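**Citing an undated sermon collection**

My paper covers lay preaching in the Skovport congregations. The main source is a bound set of 189 sermons, no dates, compiled by Vasconcelos. Do I cite each sermon or the volume? 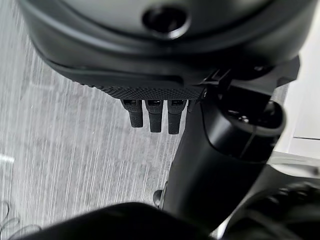
Babatunde Nwosu: Cite the volume once, then sermon number and page in the notes. Use "n.d." for the date. Sermons 14 to 30 have a second preacher, so name him there.

**Aravind Alva**

Check with your department. Mine wanted each one listed separately.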